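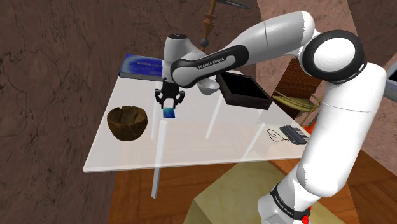

Florante Dimaculangan wrote under my April post that paying for a simulator before you own an arm is paying twice, and that a small workshop should put the money towards the gripper. I said I would answer once I had used one properly. I have now had Rarko on the office machine for seven weeks, so this is the answer as well as a review.

**What it costs**

A single seat is £465 a year. There is a 60-day trial with everything switched on except export to CAD. The price covers the planner, the object library and storage for 100 saved scenes. Extra storage is sold in blocks, and I haven't needed any.

You can run it on an ordinary office computer, but the rendering will be slow. We moved it to the machine with the better graphics card after two days and I would budget for that from the start. If you have to buy a computer for it, the sums change a good deal, and the sales page is quiet on the point.

**What we wanted it for**

We are a small packing and kitting business in Pisdale. The question was whether one seven-axis arm on a bench could pick mixed items and place them in trays, and if so what else would have to go on the order. I had quotes for arms. What I did not have was a list of everything around the arm: bench, mount, gripper fingers, trays, guarding, somewhere to put the keyboard.

**Setting up a scene**

The library is good for furniture and household items and thin for anything industrial. You can have a coconut shell, a book and a chair on the floor within a few minutes. Our own totes had to be modelled by hand. I started with the stock objects to learn the controls, put a small block under the open gripper, and built up from there.

Arms come in ready to place and the joint limits are loaded with them. Moving the base is a matter of dragging it or typing in figures. Typing is better. Dragging snaps to the floor when you don't want it to, and I lost an afternoon to a base that was sitting slightly below floor level.

Backgrounds and room fittings are mostly for people training vision systems. I turned them off when I was doing layouts and it made the view quicker to move about in. The see-through setting for surfaces is worth knowing about, as it lets you check leg positions under a bench without going round the back.

**Where it earned its money**

Reach. The bench in our draft order was too deep. With the arm mounted at the front edge it could get to the far corners only with the wrist at an angle that would have pushed the fingers into the side of a tray. We tried the mount at the side and the problem went away, but then the operator had nowhere to stand. In the end we specified a shallower bench, which was also the cheaper one.

Fingers. I had allowed for one set. Running the planner over our product list showed that flat items were the trouble. A book lying closed on a table can be picked up by a parallel gripper if the opening is wide enough, or if there is an overhang to work from, and ours won't always have either. So there is now a line in the budget for a second set and another for a suction tool. I would sooner find that before the order goes in.

Clutter. Leave things on the bench in the model, because they will be left on the bench in real life. A keyboard and its cable take up more working area than I had allowed, and the planner routes the arm over or round whatever you leave in the way. We have added a wall shelf for the keyboard.

**Where it didn't**

Cycle times. Rarko gives you a figure for every run and I would not put it in front of anybody with a chequebook. Grasping in the model is generous. A block that sits neatly between two fingers on screen tells you the arm can get there, and very little about whether it will hold a floppy pouch. Our integrator, Manalo, looked at my numbers and asked for a bench test before quoting on throughput - fair enough, and I have put that in the budget too.

Cables and air lines on the arm itself are not modelled at all. Guarding can be drawn but isn't checked against anything, so you still need a proper risk assessment and should cost one.

Support is by email. Replies were polite and came the next day. Two of the help pages describe menus that have since been moved.

**Compared with Wonik**

I also looked at Wonik, which is free for the basic version. It does reach studies well enough and starts up faster. Collision checking against loose objects needs the paid tier, and that came out dearer than Rarko for one seat. If all you want to know is whether an arm reaches the back of a bench, use the free one.

**Was Florante right?**

Partly. If you are buying one arm for one product, and the supplier will lend you a demo unit, I would spend the £465 on tooling. We have mixed items, an awkward room and no demo unit, and the bench change alone covered the licence.

I am not planning to renew. The layout files stay readable after the seat lapses, so take the year, do the planning, export the drawings and cancel. The cancel button is under Account, then Seats, and it wants you to confirm by email.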